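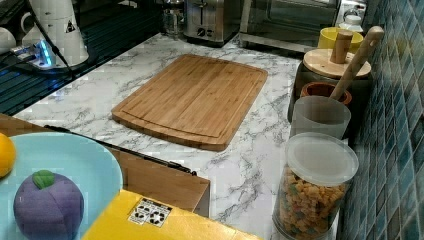 Figure 1. Bamboo board on a marble-patterned counter, with a purple plush fruit on the plate at left.

Holevham Quest Records, Release 2
Data card and README

Issued January 2, 2020 by the Agbenyega Games Archive
Maintainer: Lok-yiu Choi
Game rules and route checking: Vlastimil Gajdoš

Summary

The Holevham Quest Records are a set of tables describing how players complete quests in the online role-playing game Saltside. The set covers 332 quests on the Holevham server, from the harbour errands given to new characters up to the closing chapters of the Breno storyline. For each quest the tables give the conditions for starting it, the items required, the rewards, and a log of recorded attempts contributed by players.

The records are intended for people who write guides, for students of game design, and for those who maintain quest-tracking tools. They do not contain the text of the quests, the artwork of the game or any part of its program files.

Contents of the release

quests.csv
One row per quest. Holds the quest number, title, giver, region, starting level and chapter.

requirements.csv
One row per required item or defeated enemy. A quest with several requirements therefore appears on several rows. Quests with no requirement other than speaking to a character do not appear in this table.

rewards.csv
One row per possible reward. Rewards that are always given are marked "fixed". Rewards given by chance are marked "roll".

attempts.csv
One row per recorded attempt, successful or otherwise.

chains.csv
Pairs of quest numbers showing which quest must be finished before another can be accepted.

CHANGES.txt
Corrections made after the first release.

All tables are encoded as UTF-8, with commas as separators and a header on the first line. Titles containing a comma are placed in double quotation marks.

Fields in attempts.csv

quest_no: the number shown in the player's quest book. Leading zeros have been removed.
account_code: a code assigned by the Archive. It has no relation to the name used in the game.
class: the character class at the time the quest was accepted. Players who changed class part of the way through are recorded under the first class.
level_start: character level on acceptance.
party_size: number of characters in the party on completion, including the contributor.
minutes: time from acceptance to hand-in, excluding any period in which the contributor was logged out.
result: "done", "left" or "failed". An attempt is "left" where the player dropped the quest by choice, and "failed" where the game removed it.
route_note: free text, optional. Spelling has been left as written.

Empty fields mean that the value was not reported. They should not be read as zero. This applies in particular to minutes, which many contributors left blank for quests completed over more than one session.

How the records were gathered

Attempts were contributed by 85 account holders who had agreed to take part. Contributors filled in a form after each quest and attached the quest log exported from the game client. The Archive compared the form with the log and returned the entry to the contributor if the two did not agree.

Contributors were asked to play in their usual manner. They were free to follow published guides, to play alone or in company, and to buy required items from other players. Where items were bought, the words "market" or "bought" will normally be found in route_note, though this was not enforced and the note should not be relied on for counting.

Automated play was not accepted. Entries were withdrawn where the log showed repeated quest loading at intervals too regular to have been entered by hand. A contributor whose entries were withdrawn on this ground was informed in writing and given the opportunity to reply.

The tables quests.csv, requirements.csv and chains.csv were prepared separately by Vlastimil Gajdoš, who accepted each quest on a test character and copied the conditions from the quest book. Where the quest book and the behaviour of the game differ, the table follows the game and the difference is entered in CHANGES.txt.

The Breno storyline

Users are advised to treat the Breno quests with particular care. The storyline was rearranged by the game's operators in February, while records were being gathered, and several quests changed their place in the chain without changing their number. The most important case is "The Ferryman's Debt", which was formerly optional and is now required before the player can enter the lower lighthouse.

Attempts made under the earlier arrangement have been kept. They can be identified by the value "old" in the column chain_state, which is present in attempts.csv for Breno quests only and is empty elsewhere. Comparisons of completion time across the two arrangements are not recommended. Under the old arrangement many players arrived at the lighthouse without the Brine Lantern and had to go back for it, and the time spent doing so is included in minutes.

The Brine Lantern is also the cause of a known difficulty in rewards.csv. The item may be obtained as a fixed reward from the harbour master or as a roll from the drowned sentries. Both sources are listed, under the same item number. Any tool that searches for the lantern by item number should expect to receive more than one row.

Recommended uses

Checking that a written guide lists the correct requirements for a quest.
Studying the order in which players take up optional quests.
Comparing completion times between classes, subject to the limits given below.
Testing quest-tracking software against a known set of chains.

Uses that are not recommended

Estimating drop rates for rare rewards. Contributors were more inclined to file an entry when they had received something of value, and the resulting rates are too high. The Archive has not attempted to correct for this.

Ranking individual players. The account codes exist so that repeated attempts can be grouped, and should not be used for any other purpose.

Describing servers other than Holevham. The other servers of Saltside run different seasonal quests and a different market, and item prices in particular have little in common.

Known limits

Coverage is uneven. Early quests in the harbour region are recorded by nearly all contributors, while late quests are recorded by few. Users computing averages are asked to leave out any quest with fewer than 10 attempts.

The Warden and Tidecaller classes are well represented. The Netmender class is not, having been introduced after most contributors had chosen their characters. Results for Netmenders should be presented separately or omitted.

Fishing quests record the time of hand-in correctly but often give an acceptance time that is too early. The game treats these quests as accepted when the player first speaks to the angler, whether or not the quest is taken. The values have been left unaltered.

Seasonal quests are included only if they were offered in both years of recording. Quests tied to a single event have been left out.

Privacy

Character names, guild names and chat lines were removed before the tables were assembled. Free-text notes were read in full and any name of a player was replaced by the word "player". Contributors may ask for their entries to be withdrawn at any time. Withdrawn entries are removed from the next release and listed by row count in CHANGES.txt, without the account code.

The key linking account codes to contributors is held by the maintainer and is not shared.

Terms of use

The tables may be copied, altered and passed on, provided that the source is named and that altered versions are clearly marked as such. Commercial use requires written permission from the Archive. The titles of quests, characters and items remain the property of the game's operators and are given for reference only.

Loading the tables

No special software is required. The tables open in any common spreadsheet program. Users should set the column quest_no to text before opening, as some programs will otherwise read quest numbers containing a hyphen as dates. The hyphenated numbers belong to repeatable quests: the part before the hyphen is the quest and the part after it is the variant.

To join attempts to quests, match on quest_no after removing the hyphen and anything following it. To join attempts to rewards, keep the full number, as rewards differ between variants.

Corrections

Reports of errors should state the release number, the table, the quest number and the value believed to be correct. A copy of the quest book entry is helpful where the report concerns a requirement. Reports are read by the maintainer and, where they concern the rules of the game, passed to Vlastimil Gajdoš for checking on the test character. Corrections are held for the next release and the current files are not altered once issued.

Suggested citation

Agbenyega Games Archive. Holevham Quest Records, Release 2. Edited by L. Choi and V. Gajdoš.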